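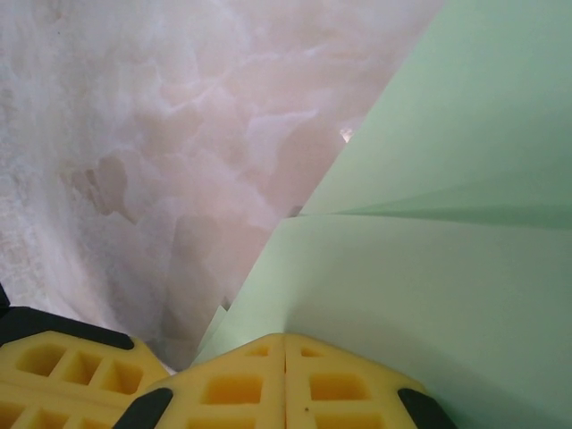 Work and Automation, Unit 6: The Folding Table
Course handout, 13 December 2021
Bring this to the seminar, along with the reading you meant to do last week.

Our case for this unit is Givton, a company that packs gifts for shops too busy to pack their own. Most of the year it is a quiet place. In December it handles 3000 parcels a day, and everybody there has opinions about tissue paper.

Folding was always the job given to new people. It looks easy, which is how it came to be paid as if it were. A sheet of thin paper has no fixed shape, slides when you want it to stay, stays when you want it to slide, and keeps a permanent record of every mistake. Experienced folders did it while talking about something else. When the managers asked them to write down how, the first draft of the instructions read "fold it nicely."

The second draft ran to 63 steps. Keep this in mind when we get to the Ionescu chapter on tacit skill, and when you next hear a job called unskilled by someone who has not tried it.

Givton then bought a two-arm folding cell through a supplier called Bridix. The sales deck promised that staff would be "freed for higher-value tasks." Staff asked which ones. The deck had moved on to the next slide.
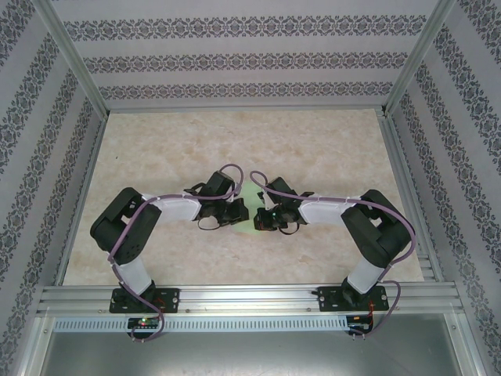
Did the folding cell replace the people at the folding table?
Two of them moved off the table, and both now work with the cell: they load sheets, clear jams, and decide which folds are good enough to send out. Their job titles changed at once. Their pay took until the following contract.

Some points for discussion.

Pace. A person at the old table could slow down after lunch and speed up before the truck came. With the cell, the rhythm is set elsewhere, and the person beside it waits a lot and then hurries a lot. Waiting does not appear in the time study. Hurrying does, as "recovery."

Skill. The folders' knowledge did not vanish. It was moved into inspection, where it is used all day and called "a quick look." Ask yourself who trains the next inspector, if no one coming in has ever folded a sheet by hand.

Talk. Workers in the Jonico survey (in your reader) said the thing they missed most was conversation. The old table had people on both sides of it. The new station has a screen, which has its own views but does not want to hear about your weekend.

Blame. A bad fold used to belong to somebody. Now it belongs to the sheet, the settings, the supplier or the weather, depending on who is in the meeting. Several workers counted this as an improvement, and I am inclined to let them have it.
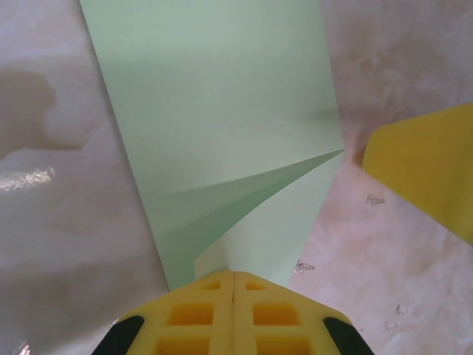
Fig. 2. Green paper with a folded flap, at the tips of the gripper fingers.

Before the seminar, pick a task you do with your hands without thinking, and write instructions for someone who has never seen it done. Limit yourself to 60 minutes. Trade with a partner and follow theirs exactly as written, with no helpful guessing. Shoelaces are banned after last year.

Then write one page on this: if the job were automated, which parts of your knowledge would still be needed, and what would the people who need it call you?

Pages go in the box outside my office. Email also works, though I read the box first.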